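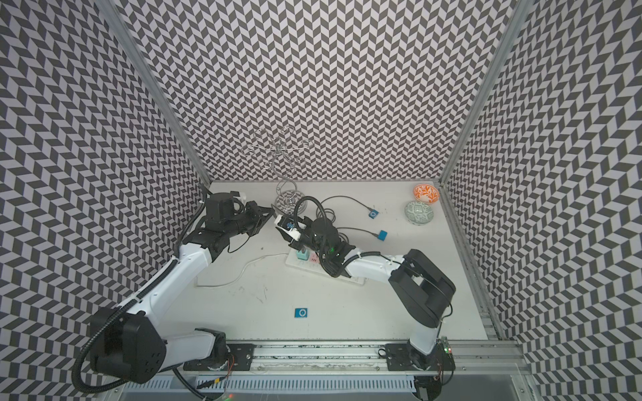

Figure 1. Small household items on a white tabletop: wire jewelry stand, two patterned bowls, two blue devices with cables, and a power strip.

3.2 Items that stay and items that travel

Our interest in this section is the bedside or hallway surface, where the small objects of the day are put down. Earlier studies of household order have mostly looked at closets and kitchens, where each thing has a shelf and the shelf has a name. A small table is different. It has no compartments, and the person who uses it must decide again each evening where the things should go.

We divide the items into two groups. The first group we call resident items. These are objects which hold other objects, or could hold them, and which people move only when they clean. The jewelry stand and the ceramic bowls in Figure 1 belong to this group. They are placed toward the back of the table, and the bowls share the right corner. Participants in the Genditz interviews described the same habit at home: containers go to the back and the front is kept free for the hands. One participant said that a bowl in the middle of the table "is asking to be knocked down."

The second group we call traveling items. They are small electronics, their cables, and the keys or cards that leave the house with the owner. In the diary material from the Plidwood households, which contains 2,305 entries, the traveling items are named much more often than the resident ones. This is natural, as people write down what they have searched for. A bowl is seldom searched for.

The power strip is difficult to place in this division. It holds nothing in the ordinary sense, and many participants did not count it as an item at all. Still, it acts as a center for the traveling items, which come back to it to be charged. Hägglund, in his notes to the Hirico interviews, proposed to call it an anchor, and we keep his word in the following. An anchor has two effects on the surface. It draws the devices near to it, and it makes the cables visible, and participants complained about cables more than about any other thing.

We also asked how an owner decides that such a table is tidy. The answers were not the same in all homes. In the Hirico group the usual answer concerned direction - things should lie parallel to the edge of the table. A strip that lies diagonally was called messy also when the rest of the surface was in good order. In the Sundqvist group, people spoke more about pairs. Two similar things should be next to each other, and if they are apart, then one of them is "on its way to somewhere." Both rules are simple, and both can be judged in one look from the door.

The two rules do not always agree. A strip can be turned to lie more evenly from left to right while two similar devices remain at some distance from each other, as is the case in Figure 2. By the first rule this table is close to tidy, and by the second it is not. The bowls satisfy the second rule well, for they nearly touch. We note also that cable left in loose coils was accepted by most participants as put away, provided that it lay near the back and beside a resident item.

Tormod Ekström made the first coding of the interview answers in March, and the categories were afterwards reduced to 3: direction, pairing and distance from the edge. The last of these was mentioned mainly by parents of small children, and we treat it separately in Section 3.4. 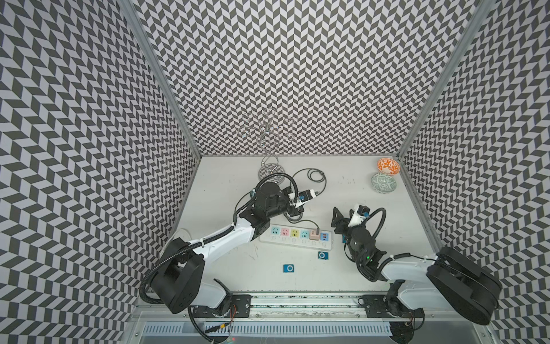
3.3 Color as a help for finding

Figure 2. The strip with socket faces in cyan, pink, yellow and teal.

Several participants told us that they buy colored accessories in order to find them again. Color on the strip itself may serve another purpose, which is to remember what belongs in which socket. We have only few answers on this point, and they come from one group, so we report them with care.

Shares 2 | Comments 2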